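Kitchen Arm Build – Frequently Asked Questions

This page covers the Gronow arm, built and run in the Pamgate shared workshop. It collects the questions that come up most often on the members' list. Wiring diagrams and the parts list are on separate pages.

What is the build for?
Picking up and putting down ordinary kitchen objects at counter height. The target tasks are moving fruit between a plate and a board, and handling small bottles and lids. Cooking is outside the scope. So is anything involving knives.

Did you design the arm yourselves?
No. The arm was bought second-hand. The mount, the cable routing, the finger pads and all of the control software were done in the workshop. The software is called Rusance and runs on an old desktop PC under the bench.

What did it cost?
The total to date is £1,785, of which £468 went on the mount, power supply and cabling. The arm itself made up most of the rest. Labour is not counted, and neither are the two sets of fingers that were scrapped.

How is it fixed down?
The base is bolted to a steel plate, and the plate to a frame that stands on the floor. An earlier version was clamped to the worktop. It shifted under load, and every shift meant repeating the calibration. Do not clamp to stone of any kind.

Why not test on a bare bench?
We did, for the first 80 runs. The results were good and told us very little. A clear bench gives the planner no obstacles and the depth readings no shiny surfaces to cope with. All current runs use a counter with the usual appliances and storage jars left on it.

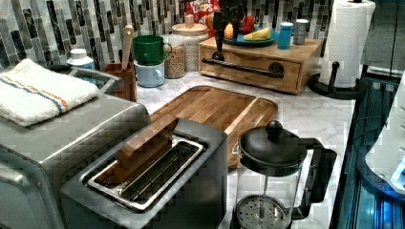
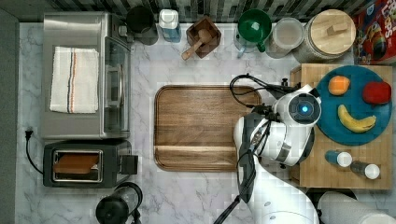

How is success measured?
A run counts as a pass if the object is lifted, carried and released inside the marked target without a person touching anything. A dropped object is a fail, even if it lands in the right place. Runs stopped by the operator are logged separately and left out of the pass rate.

What is the pass rate now?
For round fruit, 70 per cent over the last full set. Bananas are lower. The grasp point is chosen from the outline, and on a curved object the planner tends to pick a point too near one end. A fix is being tested and should be in the May release of Rusance.

Does it work with glass?
Poorly. Clear glass returns patchy depth data, so jars are treated as fixed obstacles with a padded box drawn by hand in the set-up file. If a jar is moved, the box has to be moved too. This is the most common cause of aborted runs.

How fast does it move?
Slowly. Joint speed is capped in software, and the cap is lower again when the fingers are near the surface. Members sometimes ask for the cap to be raised. It will stay where it is until the force limit has been retested with the new pads.

What about the cables?
They run along the outside of the arm and are tied at each segment. Leave a loop of slack at the wrist. Too little and the last joint pulls on the connector – too much and the loop catches on anything tall. Check the ties before each session and replace any that have gone loose.

Can I use the arm myself?
Yes, after the induction. One person runs the software and a second stands by the stop button. Solo sessions are not allowed at any hour.

Can I build a copy at home?
The mount drawings and the set-up files may be copied freely. The finger pads are cut from sheet silicone sold by Avgate, but any soft grade of the same thickness will do. Allow more floor space than the reach figure suggests, as the elbow swings out behind the base on some moves.

Where do I report a fault?
In the log book beside the PC. Write down the run number, the Rusance version and the last message on the screen. Leave the arm powered off with the stop button pressed in.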